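Two sets of fingers, one arm

I spent most of November swapping gripper fingers on the same arm and I want to write down what I learned before I forget it. The arm is the older one from the Zindimus project. Everything else stayed put: same controller, same power supply, same wrist camera mount.

The first set is the one we have been using all year. Flat pads, wide, easy to replace. They are fine for boxes and bottles. They are bad at cloth. You can press them down on a folded towel and close them and come up with nothing, or with the whole stack.

The second set came from Eleri Edwards, who had them left over from Karkeo. They are black, they narrow toward the tip, and each one has a long triangular cutout up near the top. I put them on one evening and ran the zero routine until the controller stopped complaining. That took 11 tries. The trouble was my own offset file, which still had the numbers for the flat pads in it. 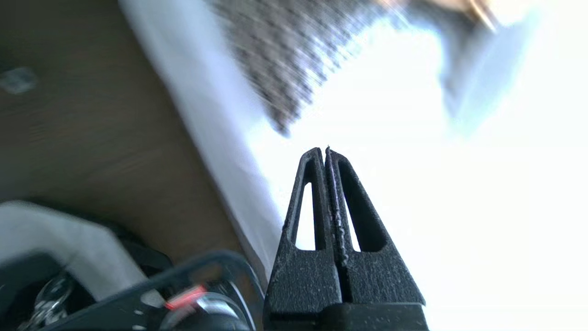
The tapered fingers closed, from the wrist camera. Lots of glare on the right.

Exposure turned into its own project. I had auto exposure on, and with a bright surface on one side and dark fingers in the middle it never settled on anything I liked. I went to a fixed setting and lost some detail in the shadows. Sepehr Sadeghi thinks I should have moved the lamp first and he is probably right. I also saw a lot more blur than I expected during fast moves, so I cut the wrist speed limit before doing any real runs.

After that I did 400 grasps with each set, mostly washcloths and socks. I'm not going to post a table because I changed the closing force partway through the first batch and the numbers don't line up. What I can say is that I stopped having to reset by hand so often with the tapered set. They will pick up one layer if you come in at a shallow angle. They are worse on anything round, and a water bottle will turn in them.

Dust is also a thing. These fingers have a matte finish and they show every speck, especially along the inside edges. I wipe them down between batches now.

Next I want to try the Fovormont controller, if Meredith can spare it. The tapered fingers are staying on until then.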